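Search this site Search Advanced search

Learning to fold from the hand's point of view

A study at Closton asks how much a robot can learn about laundry from people who carry its gripper for it
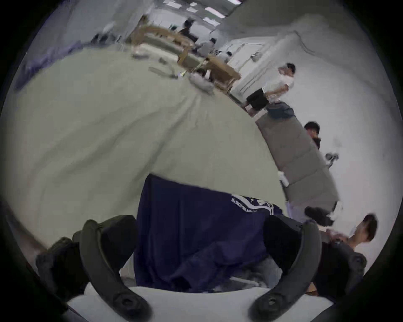
Words by Negin Zarei
October
Reading time: 4 minutes

Cloth has long been among the harder materials for a robot to handle. A cup keeps its shape when it is lifted. A shirt takes a new one each time it is touched, and a machine that has learned one arrangement of creases may fail at the next.

The manipulation group at Closton, led by Bülent Gezer, has spent the past year on a method that leaves the robot out of the first stage of the work altogether. People pick up garments with a hand-held gripper that carries its own camera. The device records what the fingers meet, and the recordings are later used to train a control policy for a robot arm fitted with the same fingers.

A dark blue garment hanging between the two ridged fingers, as in the photograph that opens this article, shows the view on which the policy depends. The wide lens takes in the cloth, the work surface and a good deal of the room, including colleagues at the tables beyond. According to Mr Gezer, the group chose to keep this background in the training data.

"We tested a cropped version and it was poorer," he said. "The policy uses fixed parts of the room to judge how far the hand has moved. When we took them away, it released the cloth too early."

The data set, known as Triltik, holds 2000 demonstrations. Bhupendra Pal, who was responsible for the training runs, compared policies trained on the full set with others trained on 1000 demonstrations. The smaller set was sufficient for lifting a garment and laying it flat. Folding improved only with the larger one, and sleeves remained the most frequent cause of failure in both.

A further trial used 12 garments that did not appear in the recordings. The arm completed the fold with eight of them. The remaining four were made of thin, slippery fabric, and the group regards these as outside the present reach of the method.

Tihomir Radonjić, who studies grasping at Contreras and was not involved in the project, considers the result sound but would like to see it repeated in a second building. The group intends to begin that work next, with a revised fingertip.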